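Paper Bags: How a Flat Sheet Learns to Stand Up

Bistbridge Kids — Stuff Around the House
Posted 22nd February

Quick one today because the library shuts early. Paper bags! The brown kind. You have seen a million of them, probably never thought about one for more than a second. Lets fix that.

First — what is it made of? Wood, mostly. Trees get chopped into chips, the chips get cooked in a giant pot until they go mushy, and the mush is called pulp. Pulp gets spread out super thin, squished and dried. Paper. The strong brown sort has a name, kraft paper. Kraft is a German word for strength. Good word.

Why brown? Because wood pulp is brown-ish after cooking. White paper has been bleached. Brown paper skipped that part.

Why so strong then? Fibers. Tiny hairs from the wood, all tangled up. Long ones hang on to each other better than short ones. Rip a bit of brown bag slowly and look at the torn edge with a magnifying glass. Fuzzy! Those are the fibers.

Now the shape. A bag starts flat, gets folded into a tube, glued down the side, then one end is folded and glued to make a bottom. Open it and you have a box with soft walls. But soft walls can be pushed about. Squash the sides out and the top down and you get something more like a bowl. Wide and low, easy to reach into. Nice for small squashy stuff like a green ball and a sponge.
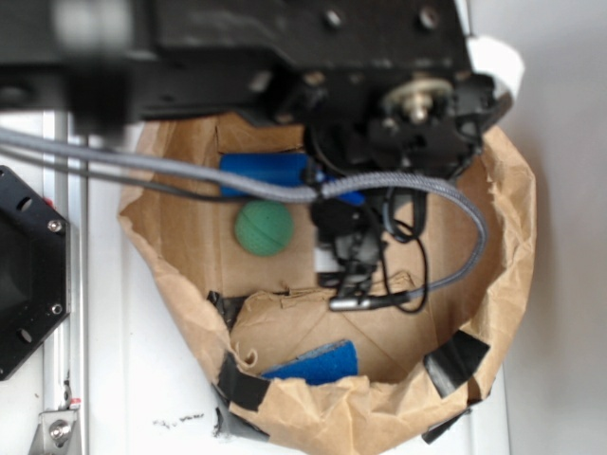 Why does a paper bag make so much noise when you crumple it?
Each new crease is a tiny snap. The paper is stiff, so it bends a little, then buckles all of a sudden, and that shakes the air. Lots of snaps close together make the crackle. Cloth is floppy and doesnt snap, so it stays quiet.

OK. Creases. This is my favorite part.

Every time you fold paper you bend and break some of the fibers along that line. They never go all the way back. So the fold stays, and the paper bends there again more easily next time — it kind of remembers. You can flatten a crumpled bag with your hand, with a book, even with a warm iron (grown-up job), and you will still find the lines.

Strange thing though. A crumpled sheet can hold itself up better than a smooth one. All those little ridges work like tiny beams. Hold a flat sheet by one edge, it flops. Scrunch it, open it half way, hold it again. Less flop.

And soft things don't poke holes. A sponge or a ball just sits there. A box with sharp corners pushes on one little spot, and that spot is where the bag goes first. My cousins' old lunch bags from Ambrosio, the sandwich place, always went at the corner. 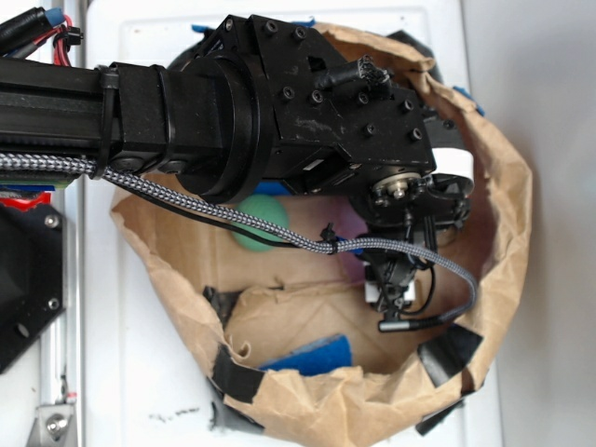

Try it: make a bag bin

You need one big brown bag, tape, and some soft things to go in it. Sponge, ball, scrap of cloth.

1. Open the bag right up and stand it on a table.

2. Roll the top edge down on the outside. Keep going till the bag is about as tall as your hand is long. Go slow at the corners, they like to tear.

3. Push the inside walls out with your fists. Gently! You want round, not square.

4. Tape the rim. Short pieces, spread out. Five is plenty. Press each one down and count to nine.

5. Drop your soft things in. Wobbles? Flatten the bottom from the inside and try again.

Then do the test. Make a second bin with no tape at all, put the same things in both, leave them overnight. Which rim opened up more? Write it down or draw it.

Tape tip — tape sticks best where the paper is flat. On a crumply bit only the high parts of the creases touch the glue, so smooth the spot with your thumb first.
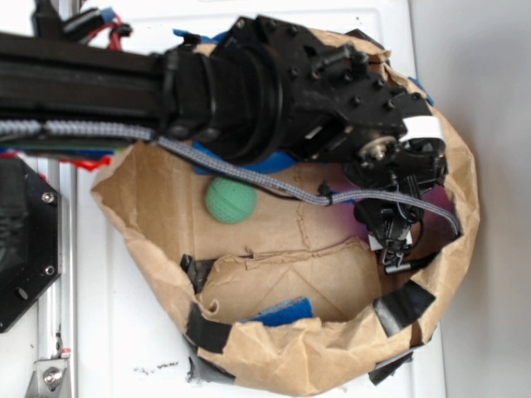
Brindine wrote in: we made ours last June and the folded rim held great but the tape peeled off when the bag got damp. Should we use more tape?

Nope, more tape won't help much. Water gets in between the fibers and they let go of each other, so damp paper goes weak and the top layer comes away with the tape. Let the bag dry out. If its still soft after that, start over with a fresh one.

Goltar asked if a worn out bag can go in the recycling. Usually, yes. Pull the tape off first, and keep greasy bags out, because oil doesn't wash out of the pulp. Every time paper is recycled the fibers get a bit shorter, so new ones get mixed in to keep it strong. Check what your town takes.

Words from this page
Pulp: wet mush of wood fibers
Kraft paper: the strong brown kind
Fiber: one tiny hair of wood
Crease: a line that stays after a fold

Next time, string.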